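Week 6 handout: setting up and looking after the hand-held gripper

Notes by Lutfa Pramanik. Corrections to Kyung-hwa Hwang, who is more patient about email.

What this covers

The Brunlow grippers, from cupboard to table to cupboard. Last week was the recording software and next week is what to do with all the data you will wish you had recorded properly. If you missed the safety talk, go and find Kyung-hwa before you touch anything with a screw in it.

Before you start

Sign the gripper out. Each has a name on masking tape, and yes, one of them is called Myung, after a student who dropped it down the stairwell. Myung works fine now but the left finger likes to loosen, so check it twice.

Open and close the fingers 20 times, slowly. You are feeling for grit. A healthy gripper moves the same way on the last squeeze as on the first. If it catches, stop and clean the rail with a dry brush. Do not oil it. Someone oiled one in November and we are still finding the oil.

Fingers and markers

Each finger is held by 2 screws. Snug is enough; the holes are in plastic and plastic has a long memory. Tighten them a little at a time, swapping between screws, or the finger will sit crooked and you will blame the software.

The printed markers on the fingers tell the software how far the gripper is open. They have to be flat, clean and the right way up. Wipe them with a dry cloth. A marker with a curled corner gets replaced, no matter how fond of it you are. Spares are in the Tastness tin, under the biscuits, which are also spares.

Camera check

Clean the lens, start a preview and look at both fingers. You want to see both markers with the gripper fully open and again with it fully closed. Then pick up the biggest thing in your task and look again. Big pale objects fill the view and push the exposure about, and shiny ones are worse.
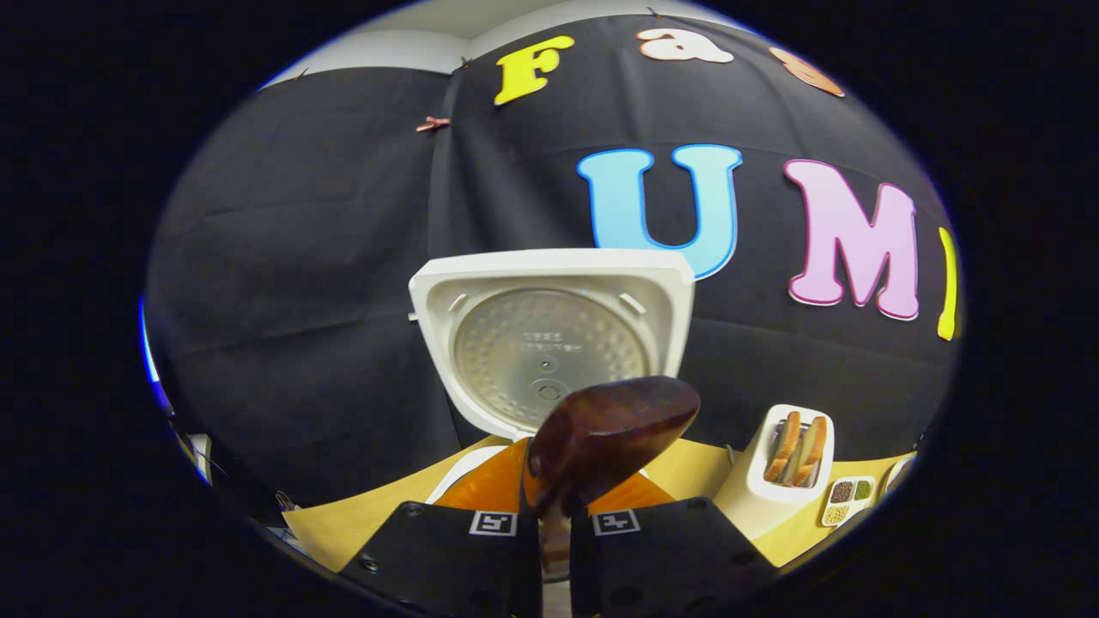

Lids deserve a practice run of their own. Hold one up at the height you'll be using, tilt it both ways, and watch the preview for a marker going dark or washing out. If it does, change the lighting before you change the exposure setting. Exposure settings get forgotten and haunt the next group.

Calibration

Run the open-close routine in Ovisness. It takes 30 seconds and wants the gripper held still, so put your elbow on something. Write the two end values on the sheet. If they differ from the previous group's, check the finger screws, then the markers, then your handwriting.

Do it again after any finger change.

Putting it away

Fingers closed, lens cap on, battery out and on charge. Coil the cable loosely. Faults go in the book with your initials, and "acting weird" isn't a fault until you say what it did.

For next week: bring your calibration sheet and read the Ovisness notes on dropped frames, at least as far as the first graph.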